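October 20, 2018 – Good news if you like to travel with your dog! The Peltell Cottages over at Dornetgate have just opened their bookings for next summer, and this time every one of them takes pets. I stayed there in June and loved it (so did the dog, who slept through most of it).
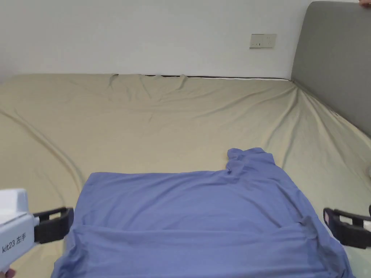 The pet fee is a flat $150 per stay, however many nights you book, and you pay a $400 deposit up front. You get the deposit back at checkout if nothing's been chewed. The biggest place is Indard Cottage, with three bedrooms and a fenced yard – it goes fast, so don't wait too long on that one.

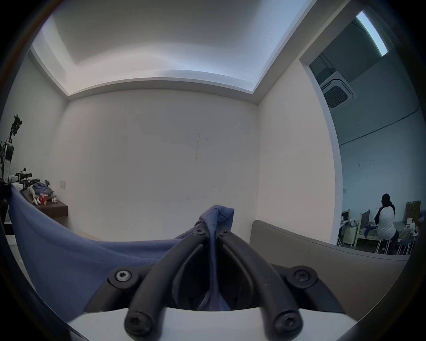

They've also put in a new walking trail that starts behind the parking lot and runs 3,000 feet down to the water. Dogs can be off the leash for the last stretch, past the second gate. I'm already trying to talk my family into a week there! Bookings are through Selvanayagam Rentals, online or by phone, and the office is closed at lunchtime.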